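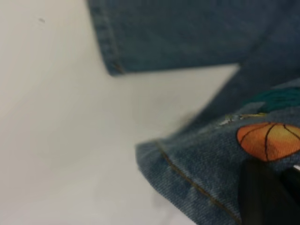
Wrist camera, denim folding. Stitched hem at the top, basketball print and one finger of the gripper at lower right.

Gallery: Teaching by hand at Gurkness
March 2020

Gurkness is a small workshop in Prukton where we teach robot arms to handle cloth. A person does the job first, either by holding the arm and moving it or by steering it from a second arm across the bench, and the recording is used for training afterwards. The page covers the denim work. The towel work has its own page and the gallery for the sorting trays will be added in June.

The view from the wrist

The camera sits at the wrist and looks past the gripper, so one or both fingers are often in shot. They are very close to the lens and come out blurred. We record at 15 pictures a second, which is enough for folding at the speed we work. A fast flick of the cloth would smear, but we don't do fast flicks.

The operator does not normally watch this view. Most of us look straight at the cloth and use the screen only when the arm is blocking our line of sight.

Why denim

Denim was the third cloth we tried, after tea towels and T-shirts. It is stiff enough to hold a fold for a moment and heavy enough to drag when you lift it by a corner. A tea towel follows the gripper wherever it goes. Denim tends to stay where it was and then come all at once.

Hems are the other difference. A sewn edge is several layers thick and springs back a little when pinched. Plain cloth next to it is thin. The gripper has to open wider for one than for the other, and the person steering has to judge that by eye, as there is no feeling of thickness through the handles.

Prints and patches

Printed and decorated denim gets its own sessions. In early training the arm learned from plain blue pieces only, and it went badly the first time we gave it something with a picture on it - it reached for the edge of the picture as if it were the edge of the cloth. Orange topstitching caused a milder form of the same trouble. We now mix decorated pieces in from the first day.

Two ways of showing the job

Moving the arm by hand is the simpler way. You switch the motors to soft, take hold behind the wrist and lead the gripper to where you want it. New people pick this up quickly. The drawback is that your own hands and sleeves turn up in the recording, and the arm will not have them there later when it works alone.

Steering from a distance is slower to learn. The operator moves a light copy of the arm, which we call the Rennie, and the working arm follows. Squeezing the handle closes the gripper. There is a slight lag, so people tend to overshoot for the first morning and then settle down. Nearly all the denim recordings were made with the Rennie.

The working arm

The arm is the Nirnex, built here from bought-in joints and our own brackets. The gripper fingers are black. We had pale ones for a while, and they were hard to pick out against a white work surface in the recordings.

The fingers are changed when the tips wear smooth. Worn tips slide off a hem and the operator starts to press harder to make up for it, which then gets learned as well.

One recording

A recording starts with the cloth dropped on the surface any way it lands. The operator finds an edge, pinches it, lifts, carries it over and lets go, then flattens the fold with closed fingers. The limit is 60 seconds. If the fold isn't finished by then we stop, drop the cloth again and start over.

Missed grasps are kept as long as the operator recovers from them. A recording where everything goes right first time teaches the arm nothing about what to do after a miss. We throw out recordings where somebody bumped the bench or forgot to put the cloth back inside the working area.

How many

The first target was 200 recordings, all of a single fold along the long side. With those the arm could manage a piece laid out fairly flat and not much else. The denim set now stands at 969, with single folds, double folds and a batch that does nothing but turn a bent corner out flat. The corner batch was the dullest to record and has been the most use.

Surface and light

Everything is done on a pale matt surface. A glossy one was tried and gave bright patches under the lamps. Lint and loose thread come off the cloth all day and we brush them away between sessions, though not between single recordings.

Light comes from two lamps, one on each side, with the blinds down. Shadows at the edge of the cloth are worth having, as they show where a fold stands up from the surface. When we tried softer, flatter light the edges were harder to see for people as well as for the arm.

Notes for visiting operators

Sit down to steer - your elbow gets tired before you notice. Rest after every half-hour. Before the first recording, move the Rennie through its full reach and check that the Nirnex follows. Say aloud when you are starting so that no one leans across the bench. Open the gripper fully before moving away from the cloth, or a thread will catch and pull the whole fold out.

Spare cloth is in the drawers under the bench, sorted by weight. Please put decorated pieces back in the bottom drawer.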